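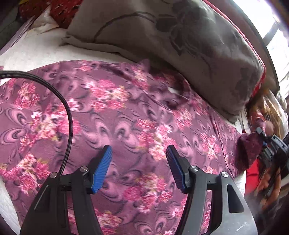
Folding and Putting Away Summer Clothes

September 23, 2023

The evenings have turned cool, and several members have asked for a repeat of the folding notes we ran two years ago. I have rewritten them after the July session at the Ballard Road hall, where Ailbhe Phelan took us through light dresses, tunics and wraps. Most of what follows is hers. The part about labels is mine.

Start with the bed

A bed is the best folding surface most of us own. A kitchen table is usually too short for a long dress, and an ironing board is too narrow for anything with a full skirt. Take the pillows and the comforter off and pull the sheet tight at the corners. A plain white sheet is good for printed clothes. You can see the edge of the garment against it, and you can see any loose thread or bit of lint that comes off.

If your bed is low, put one knee on a cushion on the floor. Ailbhe does hers standing, but her bed is on risers. People with bad backs at the July session did better sitting on the side of the bed with the garment next to them, turning it as they went.

Wash everything first, even the things you only wore once. Sunscreen and deodorant can be invisible in September and yellow by spring. Let the clothes dry completely, then leave them on hangers overnight before you fold. Seams and waistbands hold damp longer than the rest of the cloth.

Laying it flat

Lay the garment face down with the neck pointing at the headboard. Smooth it from the middle outward with your palms, and don't pull at the hem. Thin fabrics stretch on the diagonal, and if you tug one corner you will spend five minutes chasing the ripple to the other side.

Busy floral prints are harder to fold straight than plain cloth. On a plain dress you notice a crease right away. On a purple dress covered in bouquets and swirls, the eye follows the pattern and a wrinkle can hide in it until the thing is folded and lumpy. Go by touch. Run the flat of your hand down each side and stop where you feel a ridge. Treasa Ó Dálaigh turns her prints inside out before folding, so that she is looking at the paler side of the cloth. It works on most prints and it protects the color too.

Don't use the flowers as a guide for where to fold. Many printed clothes are cut without much attention to how the pattern lines up, and a bouquet that looks centered may be well over to one side. Use the side seams. If there are no side seams, find the middle of the neckline and the middle of the hem and mark each with a clothespin.

The fold itself

For a sleeveless dress or a long tunic:

Fold the left side in to the center line. Fold the right side over to meet it. You should have a long strip the same width from top to bottom. If the skirt is wide, it will stick out past the strip, so fold the extra back on itself in a pleat.

Turn the hem up to the middle. Smooth it. Turn the neck end down over it. Turn the bundle over.

For sleeves, fold each one straight down along the back after you bring that side in. Crossing them makes a thick spot. Bell sleeves can be folded in half lengthwise first.

For a wrap or a large scarf, fold in half lengthwise twice and then roll it loosely from one end. Rolling is also the better choice for anything slippery, which will slide out of a flat fold as soon as you lift it.

Ailbhe puts one sheet of acid-free tissue inside each fold for clothes she cares about, and nothing for the rest. Regular gift tissue is all right for a single winter, but white only. Colored tissue can bleed if a closet gets damp.

Several people asked what to do about buttons. Fasten the top one and the middle one and leave the others. Take off belts and roll them separately. Take off brooches as well. Treasa found one from last year that had left a rust ring on a linen collar, and she has not gotten it out.

Boxes and bags

Our group order from Gilmartin came to 372 dollars, including delivery. For that we got 24 lidded storage boxes in the medium size and 8 of the long shallow ones meant for under a bed. The medium boxes are all spoken for. Three of the shallow ones are left, and you can have one at cost by leaving your name at the desk.

The shallow box holds two layers of folded dresses. Three layers will fit if you press on the lid, but the bottom layer will come out with hard creases. Put heavy cotton at the bottom and thin things on top. Leave the lid off for a day if the room has been humid.

I don't recommend vacuum bags for printed dresses. I used them for two winters and had to steam every piece in the spring, and one of the bags had let the air back in by Christmas anyway. They are fine for spare bedding.

Cedar blocks should be sanded lightly each fall to bring the scent back. Put them in a small cloth bag or an old sock so that the wood doesn't touch the clothes. Lavender sachets smell nice and I use them, but I would not count on them to keep moths out. Clean clothes and a tight lid do more.

Labels

Write on the end of the box, since that is the side you will see when it is on a shelf or under a bed. I put the season first, then what kind of clothes, then any piece I might want before spring. My own reads: Summer. Dresses and tunics. Blue linen for wedding. Last year I wrote "misc. summer" on three boxes and opened all of them in February looking for one shirt.

Masking tape dries out and falls off over a winter. Use a luggage tag tied through the handle, or stick a paper label on with clear packing tape over it. If you are storing clothes for someone else in the house, put their name on too.

What to keep out

One or two light dresses are worth keeping in the closet all year. They go under a cardigan with tights, and they are handy if you travel. Keep out anything that needs mending as well. If it goes into the box with a loose hem it will come out with a loose hem, on the first warm morning when you want to wear it.

Put the mending in a bag by the door and bring it to the next session. We have two machines and plenty of thread in dark colors, but we are short on white and cream, so bring your own if that is what you need. Treasa will be there to help with zippers.

Clothes you didn't wear at all this summer can go on the swap rail. We put out 13 pieces in July and only a raincoat and a very small pair of jeans were left at the end. Swap clothes should be washed and on a hanger, with the size pinned to the front if the tag is gone. Please don't leave bags outside the hall when it is closed. The last ones got rained on and had to be thrown away.

A few questions from July

Should I iron before folding? If the garment is badly wrinkled, yes, on a low setting and inside out, and let it cool flat before you fold it. Otherwise smoothing by hand is enough. You will be pressing it in the spring either way.

Can I store knits the same way? Yes, but fold them fewer times and never hang them for the winter. The shoulders grow points.

What about sequins or beads? Turn the garment inside out, lay tissue over the beaded part and fold around it so the beads don't rub against each other. Give it a shallow box to itself if you have one.

My closet smells musty. Empty it, wipe the walls and shelf with a cloth wrung out in water with a little white vinegar, and leave the door open until it is dry. Don't put anything back the same day.

How long should one dress take? Ailbhe can do one in under a minute. My first few took a lot longer, and I refolded two of them. It gets faster once your hands know where the side seams are.

The next session is at the Brokmont library, in the downstairs room, because the Ballard Road hall is having its floor done. Enter from the Flonmont Street side. There is no bed there, of course, but the tables push together and we will cover them with sheets. If you have a clean white double or queen sheet you can lend, put your name on the corner and bring it along. Coffee is provided. Bring one garment to practice on, preferably one with a full skirt or long sleeves, and your own clothespins.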